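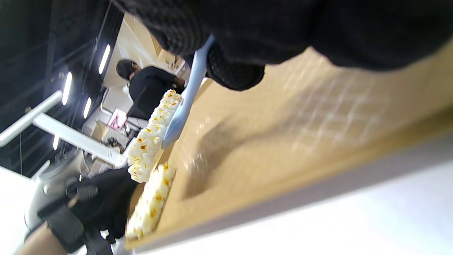

Must the rice cake be divided on the same day it is pressed? It is better so, because after one night in our humidity the syrup pulls moisture and the cut faces become gummy.

**10/19/22, Zerkico snack trial, batch 2796**

Syrup is the new Gristik recipe, rice from Paiva as before. Pressed weight of the slab 427 g. I let it rest in the Tamby room with the lid off and started when the middle felt firm to the finger. The flavour is good, a little less sweet than the previous one. The colour I can not judge under these lights, I will take a piece to the window.

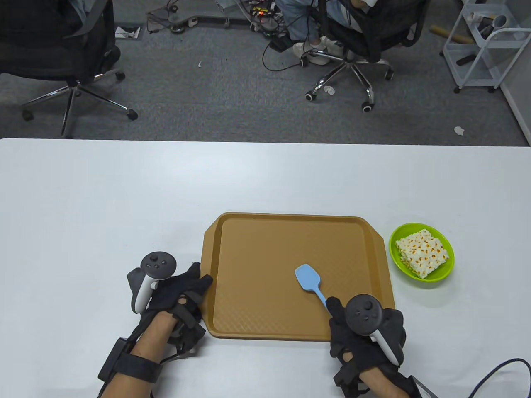 The last batch suffered at the corners, and I think this was from lifting and not from the recipe. The grains at the corner have neighbours on two sides only, so they leave first. For this reason I prefer the blue silicone spatula to the metal one — it bends before the grain breaks. I also want the bowl close to the tray, as on the right side here, so that the slab has a short way to go. The textured bottom of the tray may hold some crumbs, please brush it before weighing the next batch.

Things I would keep:

- Spatula flat under the whole edge, then lift. No levering from one corner.
- Crumbs go into the weighing too. They are product, not waste.
- Wipe the spatula between slabs, dry cloth only.

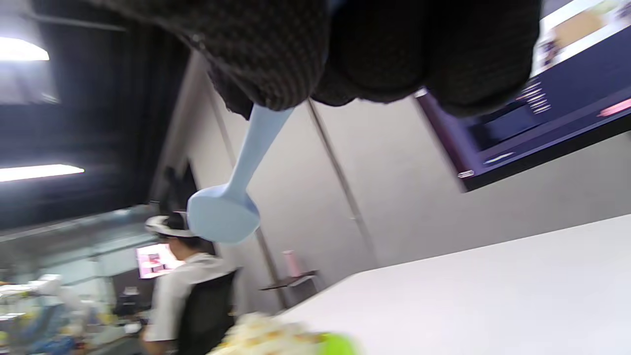
## Still open

How much syrup we can remove. My proposal is to go down to 200 g per press load and leave the pan four minutes longer on low heat. I expect a drier cake which snaps with a clean sound, but perhaps it will be too brittle for the packing. If so, I go back halfway.

The green bowls are also a question. They are light and wash easily, but a square slab in a round bowl stands on its corners, and the corners are exactly what I want to protect. A square container would be more logical.

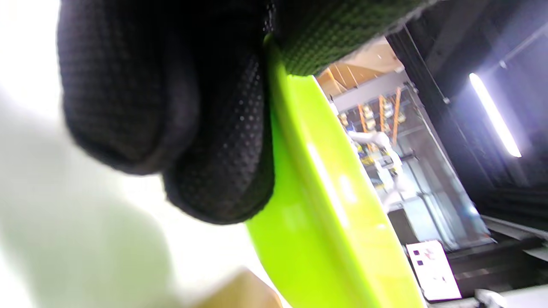 Somebody from the morning group added in pencil that the corners survive much better if the slab is pressed on a sheet of baking paper, and that we should try this before buying any square containers. Fair remark. There is paper in the second drawer, I will use it for the next October batch and write both crumb weights side by side.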